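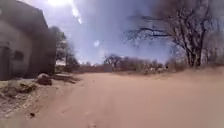

Golnar Fallahi asks whether a sandy road has to be closed while its verges are cleared, or whether the work can be done one side at a time. One side at a time is the method set out in this guidance, and it is suitable for any unpaved road wide enough to leave a clear running width of 315 cm.

Guidance on clearing and maintaining the verges of sandy roads
Issued by the Farnard Rural Roads Office
Last revised 21/07/2022

Scope
This guidance applies to unpaved roads which pass close to buildings, and in particular to those where stones, loose soil and dead growth have gathered between the wall and the running surface. It does not cover the repair of the buildings themselves. Questions about ownership of a wall or a fallen structure should be settled with the Clultell district office before any material is moved.

Before work begins
Walk the full length of the road with the person responsible for the work and agree where each section starts and ends. A section should be no longer than 80 metres. Mark large stones which are partly buried, and leave them in place until it has been established that they do not support the foot of a wall or hold back a bank.

Inform the occupiers of adjoining buildings in writing six days beforehand. Doorways opening on to the road must remain usable throughout.

Tools required
Long-handled rake with a stiff head
Square-mouthed shovel
Wheelbarrow
Pruning saw and loppers
Stout gloves and boots
String line and pegs

Clearing the verge
1. Set the string line along the intended edge of the road. It should follow the existing line of travel and need not be parallel to the buildings.
2. Cut back dry brush to ground level and remove it first. Dead growth hides broken masonry, and hands should not be put into it.
3. Rake loose stones away from the road and sort them by size. Sound stone may be kept for filling ruts on firmer ground. It should not be used in deep sand, where it sinks and works loose again.
4. Shovel gravelly soil back towards the verge, keeping it at least a hand's breadth below any sill or threshold.
5. Leave a shallow channel between the road and the verge, falling in the same direction as the road.
6. Remove the pegs and rake the sand across to meet the new edge.

Soil must never be heaped against mud or plaster walls. Where it has already built up, it should be drawn away by hand in thin layers, and the work stopped if the plaster comes away with it.

Trees beside the road
Leafless trees are not to be treated as dead on appearance alone. Scratch the bark of a young twig; green tissue beneath indicates a living branch. Limbs overhanging the road may be shortened in December, subject to permission. Roots exposed in the bank should be covered with soil from the same verge.

Ruined structures
Material lying close to a damaged building should be left until the walls have been inspected. Clear only the portion which has spilled on to the running surface, working from the road side and facing the wall.
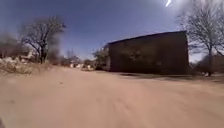 Sandy road with rubble and dry brush along the left verge.

Disposal
Brush may be taken to the Rovent yard, which accepts up to 3440 kg from each road in a season. Mixed rubble is received at the Cheung depot by prior arrangement. Burning on the verge is not permitted.

Inspection
Sections should be inspected after the first heavy rain. Note any place where water has stood, and deepen the channel there before the next section is started.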